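At Daditz, a small packing firm, the day used to start with lifting trays. Since September, two robot arms from Tasetti share this work with the people.
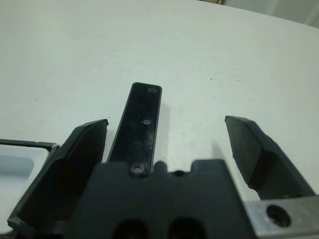 I expected to find angry workers. Most were only tired of my question. The 20 employees kept their jobs, but the jobs are different now - less carrying, more checking and waiting. One woman told me that her back is better and her days are longer.

Training took two weeks. Some older colleagues asked to stay in shipping, and the firm agreed.
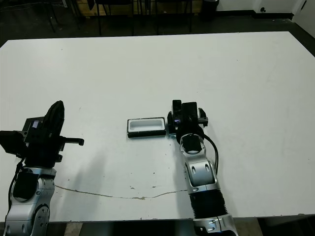

*The two arms at Daditz, with a tray on the table between them.*

The pay has not changed. The workers will raise this with the management before summer.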